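Workshop notebook, 7 Dec 2019
Foam-free hanging base for the Musten wedding, second round

Picked up where we left off after the first base sagged. Same brief: a long hanging piece over the top table at Flarnalard, mixed foliage with white and rust flowers, no floral foam anywhere in it. The venue won't take foam after this season and the couple had asked for none anyway.

Base tonight is chicken wire rolled around damp sphagnum, tied off with paper-covered wire at every hand's width. Last time I rolled it too loose and the moss slid to the low end when we hung it. Rolled tighter this time, with a garden cane run through the middle. The cane stops the sag but makes the roll awkward to stem into. Any stem that goes in straight hits it. Angled stems are fine and look better in a hanging piece, so I'm not going to worry about that, but whoever is helping on the day needs telling before they start forcing things.

Weights for the short test length, kitchen scale, tared with the tray:
wire, cane and moss after soaking and draining: 996 g
same again after hanging overnight in the back room, no flowers in: down by 234 g

That is more water lost than I expected for a cool room. Most of it went to drips in the first couple of hours by the look of the newspaper underneath, and the paper was only spotted after that. Drips over a laid table are no good. Options:

Drain longer before hanging. Easy, costs nothing, do it regardless.
Line the underside with bark or a strip of compostable film. Tried the film on a scrap. It holds the water but shows through the foliage from below, and guests will be sitting right under it.
Squeeze the moss out by hand before rolling. Less water held overall, so anything thirsty goes in a tube.

Going with draining plus squeezing, tubes for the thirsty stuff. Need to check whether we have enough of the small glass tubes or only the plastic ones with the rubber caps. The caps perish and we threw a lot out in August.

Stem notes. All conditioned overnight in the deep buckets, then put in the test length at lunchtime and looked at again after closing.

Eucalyptus: no change. Would do this piece in nothing but eucalyptus if they'd let me.
Ruscus: fine. Heavy at the tips, wants wiring in or it swings round and shows its back.
Spray roses: fine in the moss with no tube. Outer petals a bit papery on the oldest ones, but those were from Tuesday's delivery and I wouldn't have used them for a client.
Chrysanthemum, the rust one: fine. Best thing on the base for the money.
Hydrangea: dropped badly in moss alone. Same head recut and put in a tube came most of the way back. Tube or leave out. I'd leave out.
Astilbe: crisped. Leave out.
Dried bracken: sheds when you brush past it. Goes in before hanging and then stays untouched.

Suspension. The beam at Flarnalard takes straps only, no screws, no hooks. Sota Miyazaki measured it when he was over there for the other job and says the edges are sharp enough to want padding under the strap. We have offcuts of felt. He also wants a third hanging point in the middle on the full-length one, and having watched the cane bow slightly on the short one I agree with him. Middle line to be clear nylon, the outer two can be the jute-covered steel because they'll be dressed with trailing ivy.

The venue gives a limit of up to 10 kg per strap. Full length by my working comes in under that with the flowers on, but I want it weighed properly when it's built and not worked out from a test piece. Borrow the luggage scale.

Supplies. Aoki paper-covered wire is much kinder on the hands than the bare reel and doesn't flash in photographs. One reel nearly gone from tests, order more. Surus can do the sphagnum in the big bale, or in 800 g bags at a worse price. The bale takes up half the cold store, so bags, unless someone else wants to share a bale for Christmas wreaths. Ask at Monday's meeting.

Time. The short length took me most of the morning including the rolling, which was slow. Rolling the day before and keeping it wrapped in a damp sheet would save us on the morning of. Haven't tested how it keeps like that. Next thing to test.

Also next:
Film strip again, but a darker one if it exists.
Candlelight check. The rust chrysanths went brown under the warm bulbs in the back room. Might need a bit more of the lighter peach through the middle. Ask the bride before changing anything, she was firm about rust.
Ivy trails, wired or just tucked? Tucked looks better and falls out.
Work out how we take it down. Breakdown is the same night and the slot is short. I'd like it to come down in one piece onto a sheet, with the foliage stripped back here for compost. The wire can be used again if it's cut open along the ties and not hacked at.

Moss from tonight's length is spread on the rack to dry. Please don't bin it, it soaks up again fine. Buckets still need scrubbing, the tall ones especially. Cane is back behind the door.
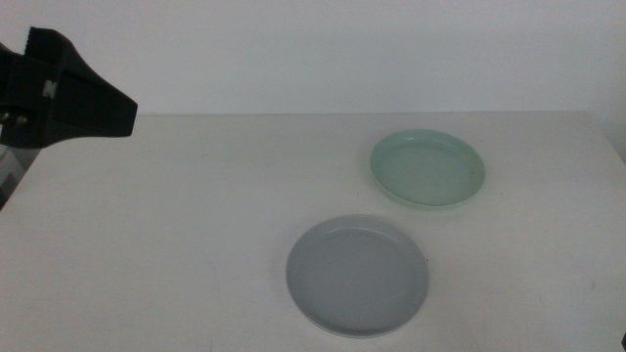 Installations and Mechanics Team, Floral Workshop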